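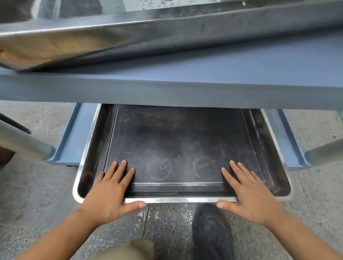

Every June, like clockwork, somebody promises me a ring that will read my blood sugar without a needle. This year it's Filent, a company I'd never heard of until my sister-in-law forwarded me the link with three exclamation marks.

The source of the excitement is a patent application. I read it, all 42 pages, over two pots of tea. What it describes is a band with a row of tiny lights on the inside, a sensor between them, and some software that is supposed to sort out the glucose signal from everything else going on in your finger. That last part gets one paragraph. The colour of the charging case gets two.

I don't doubt the people at Filent are clever. But a patent is a claim on an idea, and companies file them all the time for things they never build. Ultudico filed one for a hearing aid that doubled as a thermometer. I'm still waiting.

Tsegereda Ejigu, who writes the Pirkden newsletter and has lived with type 1 a lot longer than I have, was kinder about it than me. She reckons the lights are a sensible place to start and that the drawings show real thought about sweat and movement. Fair enough. She also pointed out that there isn't a single test result in the thing, and that she'd want to see it tried on at least 100 people with different skin tones before she'd take it seriously.

My other gripe is the battery. The filing talks about a reading every 60 seconds. My Beyene band only checks my pulse and it's flat by dinner if I forget to charge it in the morning. Where is the power coming from, in something the size of a wedding ring?

So I'm keeping the sensor on my arm, ugly as it is. It itches, and the adhesive lets go whenever I swim. If Filent ever puts out trial numbers I'll read those too, and I've told my sister-in-law the same.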